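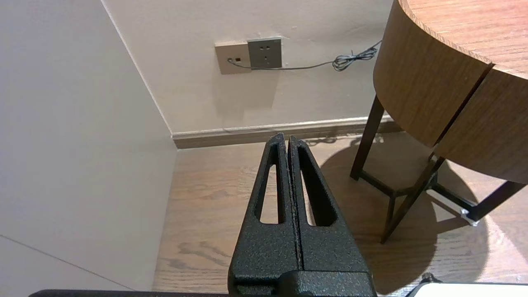
Setting up the bedside task: a guide for new members

Kandton Student Robotics Club, written up by Ita Moynihan

Every autumn we get a new lot of members, and every autumn I find myself explaining the bedside task from scratch, usually while kneeling on the floor with a torch in my teeth. So this year I've written it all down. If you have joined us after the October taster session, welcome! Make a cup of tea first, as this is longer than I meant it to be.

What the task is

The Skavton competition has a household round, and one of the jobs in it is the bedside table. Your robot has to come up to a small table beside a bed, find a remote control, pick it up, and put it down where the judge asks, without disturbing anything else that happens to be living there. You get three tries. There are points for finishing and quite a lot of points for not knocking things about, and in our experience the second sort are the ones that decide your place.

It sounds like nothing at all. You do it half asleep. But a bedside table is a cramped little spot, with a wall behind it and a headboard on one side, and the robot has to reach into that space with an arm that is a good deal clumsier than yours. Our robot is called Pellegrini, by the way. The name was there before I was and I've given up asking.

What you'll need

Pellegrini, charged, with the arm fitted
The laptop with Grirus on it (the run recorder, our own software, so please be kind about the menus)
A small table by a bed, in a proper room if you can get one
Two remote controls that don't look the same
Something with a cord on it, ideally a telephone
A tape measure, a soft pencil and low-tack tape for the floor
The run book, which is the red one

Setting the room

For the first year we practised on a desk in the workshop with a cardboard wall behind it. Pellegrini got very good at desks with cardboard walls. Then we took him to Skavton, where there was a real skirting board and a real shadow under the table, and it all went to pieces. We've used a proper bedroom ever since, and I'd say that one change did us more good than a whole term of fiddling with the code.

Put the table in the corner where it would naturally go, close up to the headboard. Please don't pull it out into the room to make life easier. Mark the feet with tape so that the next group can put it back in the same place, and write the tape positions in the run book before you do anything else. I know it's dull. Do it anyway, and do it in pen.

Then dress it. The phone goes towards the back, and the remotes go on the lower part, under the round top, lying side by side. 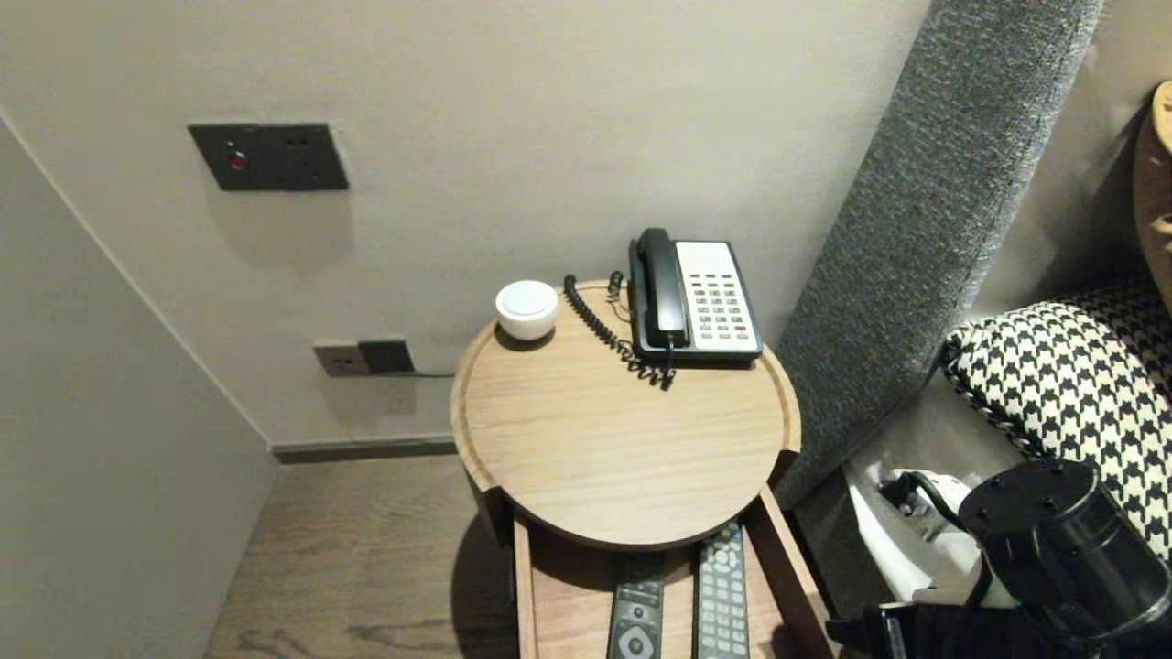 The table dressed and ready, as the head camera sees it. Phone on top, the two remotes underneath.

A word about that phone cord. I love the phone cord. New members always want to tuck it behind the table, and I always ask them to leave it be, curls and all. A coiled cord is exactly the sort of thing a gripper can catch on, and I would much sooner we found that out in practice. If you're setting up for beginners you can start with the cord bunched at the back for the first few runs, then let it come forward once everybody has relaxed a bit.

Before the first run, look over the wall as well as the table. Sockets, switch plates and any little lights should all be as they'd normally be. If a switch plate has an indicator light on it, don't cover it with tape. Somebody did that last April and we spent an entire evening wondering why the recordings wouldn't line up with the older ones.

Parking the robot

Drive Pellegrini up slowly and stop with 300 mm clear between the front of the base and the nearest part of the table. Use the tape measure. I've been doing this for years and my eye is still hopeless at it, especially late in the evening.

Set the starting height of the gripper to 700 mm from the floor. On the laptop that's under Arm, then Home, then the second box down (the first box is for the old arm and does nothing, sorry). Press Apply and wait for the arm to stop moving before anybody leans in.

While we're on the subject of leaning in: one person drives, one person has a hand by the stop button, and everyone else stays on the other side of the bed. The stop button person doesn't chat, check their phone or hold the biscuits. We swap round every few runs so that it's nobody's job all night, and if you'd like a break sooner you only have to say.

Checking the two views

Grirus shows you two pictures next to each other, one from the head and one from the wrist. People tend to fall in love with the head view because it looks like what they'd see themselves, and you do need it for finding the table and choosing which remote to go for. For the last little bit of the reach, though, you want the wrist view, and it takes some getting used to. The gripper's two fingers come up from the bottom of the picture and everything else seems to swing about behind them.

So here's the exercise I give everyone on their first evening. Leave the table alone for now. Drive the gripper low, beside the table, and hold it still with the fingers pointing at the skirting board. Then have a good look at what's in the wrist view and say out loud what you can see: where the corner of the room is, where the sockets are, where the table legs come down to the floor.

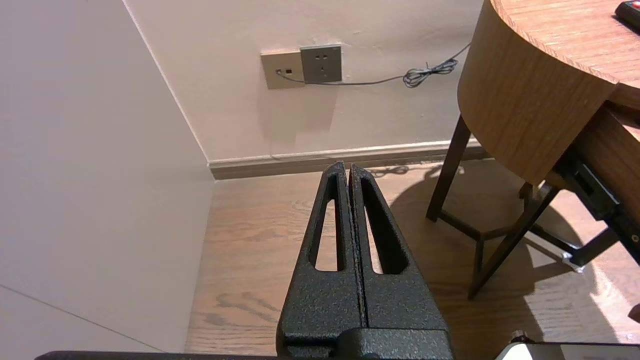 Once you can do that without hesitating, nudge the arm a tiny amount to the left and say it all again. Then to the right. What you're learning is how far the world moves in the wrist view for one tap of the key, and there's no short way to learn it that I know of. Ten minutes of this is plenty. You'll feel slightly silly, and then quite suddenly you'll stop thinking about it, which is a lovely moment to watch in other people.

Two things to look out for while you're down there. The first is the shadow under the table. The fingers are black, the shadow is dark, and table legs can be dark too, so it's easy to lose track of which is which when you reach into the gloom. If you're unsure, stop and look at the head view before carrying on. The second is glare on the floorboards. A shiny patch of floor will upset the automatic brightness and the whole wrist picture may dim just when you need it. You can lock the brightness under View, Hold Exposure. Remember to unlock it afterwards!

Your first reach

Start with the gripper open and above the level of the table. Bring it forward a bit at a time until the head view shows it nearly over the remote you want. Then switch your attention to the wrist and come down gently.

Aim for the middle of the remote. Grabbing the end seems easier, and it is easier, right up until you lift it and the other end swings down and taps the shelf. The judges at Skavton have very good ears. If the two remotes are lying close together, go for the outside edge of the one you want and leave the gap in the middle for the finger that has less room.

Close the gripper slowly. Grirus will show a number for the grip force, and you want to stop closing when it reaches 50. Don't go on squeezing for luck. The buttons will press, and one year we turned a television on in the middle of somebody's demonstration, at some volume.

Lift straight up only as far as you must to clear what's next to it, then come back the way you went in. It's tempting to lift high, but remember there's a table top above the back of the shelf, and the top has a rim round it as well. Back first, then up.

Writing up the run

After each run, whoever was on the stop button writes it in the book: run number, driver, which remote, what got touched, how it ended. If something got touched, say what. "Bumped table" is no use to us in March. "Wrist caught the shelf on the way out, left side" is wonderful.

Then put everything back as it was before the next go, remotes included.

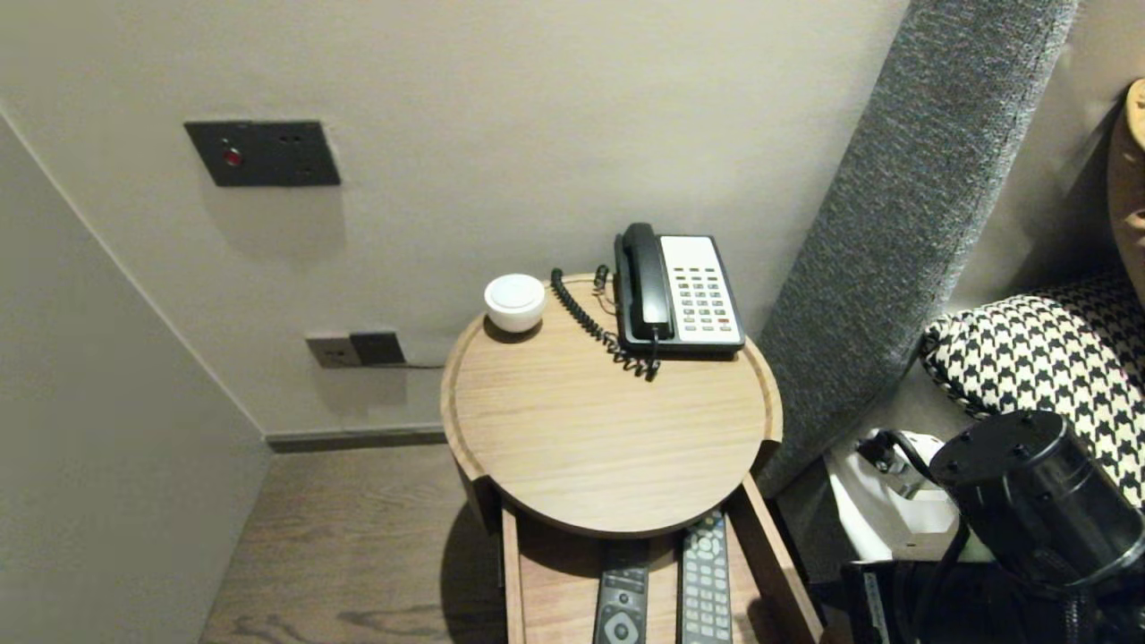
Compare the head view with the start picture saved in Grirus (File, Start View) and flick back and forth between the two. Small differences jump out when you do it this way. A remote that has crept towards the front edge, a cord hanging differently, that sort of thing. You don't need it perfect to the millimetre, and in fact later in the term we'll start moving things on purpose, but in the first few weeks please keep it as close as you can so we know what we're comparing.

If it isn't going well

The gripper arrives in a different place every time. Check the base hasn't rolled. There's a brake on each side and the left one needs a firm push.

The wrist view freezes. Unplug the camera lead at the laptop end only, count to five, plug it in again. Don't touch the end at the wrist, the connector is older than some of our members.

The arm stops halfway and beeps. It has reached its limit. Drive back, re-measure your parking distance and try again.

You're tired and cross. Stop for the evening. I mean it kindly. I've never seen a good run come out of a bad mood, and the table will still be there next time.

Packing up

Arm to Home, gripper closed, power off at the base and then at the wall. Leave the tape on the floor. The laptop comes back to the workshop with the run book on top of it, and the charger goes in the blue crate, please, please, please.

If you get stuck on any of this, leave a note in the back of the run book and I'll answer it there, so that the next person with the same question can find it.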